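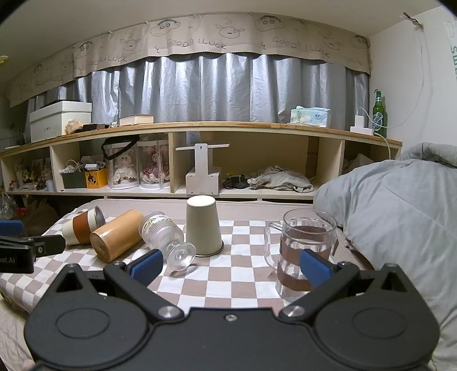 Keep cups: do they ever pay for themselves?

colt_landry
Joined the office "bring your own cup" scheme last year and I'm starting to think it's a bit of a racket. The Clarnovero I was talked into cost $67, and the cafe downstairs takes 25 cents off a flat white. I did the sums on the bus. That's 268 coffees before I'm even, and I've already lost the lid once. Has anyone here come out ahead?

merike_m
You're counting the wrong thing. It was never meant to save you money, it's meant to keep paper cups out of the bin. Mine came from the op shop for two dollars and it's fine.

colt_landry
OK, but then show me the rubbish figures. The poster in our kitchen says each of us throws out 300 cups a year. I don't drink 300 takeaway coffees a year. Who does?

lautarodaza
I do, sadly. Probably more in winter.
The poster number sounds like a supplier's number to me. Ours claimed our floor had "saved" 1,106 cups and when I asked how they worked it out, they'd multiplied the cups sold by the working days. Half those cups are sitting in desk drawers with a teabag growing fur in them.

Egle P
That's a bit harsh. I use mine every day and so does everyone on my team. A dodgy poster doesn't make the idea a bad one.

lautarodaza
Didn't say the idea was bad. I said the number was made up.

leilani_iw
Does anyone get the smell out of the steel ones? I had a Sivemine for two years and by the end every tea tasted of old soup. Bicarb overnight did nothing. The ad said "flavour neutral" too. I went back to a plain china mug and I drink it sitting down.

merike_m
Take the rubber ring out of the lid and wash that separately. It's nearly always the ring.

leilani_iw
Did that. Boiled it even. Still soup.

colt_landry
Same here with the ring. A new one is $9 plus postage, so add another 36 coffees to my total.

Egle P
You could also just make coffee at home before you leave - that's a much bigger saving than 25 cents.

colt_landry
Sure, and then I've got no use for the discount at all, so why did I buy the $67 cup and not the two dollar one? I'm not against them. I just don't trust anything that needs a poster.

merike_m
Put it on Marketplace then. Someone will pay you 20 for it.

colt_landry
Without a lid?

Related threads
Thermos lids that leak in the bag
Is the dishwasher killing my mugs?
Ener kettle - worth fixing or bin it?
Op shop finds, November
Best colour for hiding tea stains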